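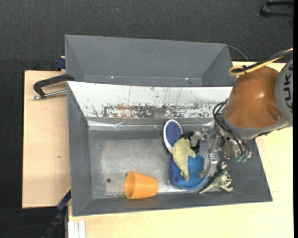 Teaching a pick by hand or with the remote – which one do you trust?

Forum: Arms and Grippers > Showing the task
12 replies, 2698 views

rutenel_bench
Posted Sep 8, 2019

Hello all. English is my third language, so please be patient with me.

I want to show the arm how to take mixed objects out of the front bin and put them in the rear one. Toys, a plastic cup, a hairbrush and such things. Until now I did it by kinaesthetic teaching: I hold the wrist, I push the arm where I want, I close the gripper with a button. It works well for the cup, when the cup is lying alone on its side. It works badly for the pile on the right. The dinosaur is close to the corner, and the yellow-green sea animal lies over the blue container and over the end of the brush. When I push the wrist with my hand I always come in too steep and one finger touches the wrong thing.

Now I think to change to the remote control. Has somebody compared both for a crowded bin?

Fidby
I have compared, and I would stay with the hand. With the remote you lose the feeling of contact. In a pile you need to feel when the finger is resting on something and has not yet gone beside it. My remote demonstrations were slower and had many small stops, and the policy learned the stops also.

ngata_lab_2
I do not agree with Fidby. When you hold the wrist, you are pushing with forces which the arm will not have later. You help it without knowing. Also your own arm is in the camera view, and at run time it is gone. We repeated all our hand demonstrations for this reason.

Fidby
The arm in the view is easy to solve. Teach the path by hand, then let the robot replay it alone and record only the replay.

ngata_lab_2
With a cup, yes. With a pile the replay fails when one toy has moved a centimetre. Then you must put everything back exactly, and this I could never do with soft or round objects.

rutenel_bench
The replay I have tried, and in the pile I got 3 good ones from 12. So here I must agree with ngata_lab_2.

Ukow
May I ask about the order? You write "the pile", but does the operator choose freely what to take first? I would begin with the sea animal, as it covers two other things. If one person takes the animal first and another person pulls the brush out from under it, the robot gets two different answers to the same question.

Also check your hoses. I see them making a loop at the left side of the wrist, before they go down to the fittings. When I teach by hand I move such hoses away without thinking. With the remote they hang where they want, and you will notice on the first day if they catch on the bin wall.

rutenel_bench
Good point about the order, we had no rule. I will write one: the top object first, always. And yes, I hold the hoses with my left hand, I did not think of it before.

Fidby
If you go to the remote, at least lower the speed scale near the bin floor. Yours has a metal floor with rubbed places, mine looks the same, and in mine every one is from a finger going too deep.

ngata_lab_2
On this we agree :) Half speed below the rim, and do not delete the failed picks. Mark them as failed and keep them in a separate folder.

rutenel_bench
Thank you to everybody. I will record one set with the remote and one by hand, the same objects, and the same person for both. The results I can post in October, when the arm is free again.

Ukow
Please shuffle the objects between the picks, also the easy ones. If the cup is always lying apart from the others, the robot will learn the place and will not look for the cup.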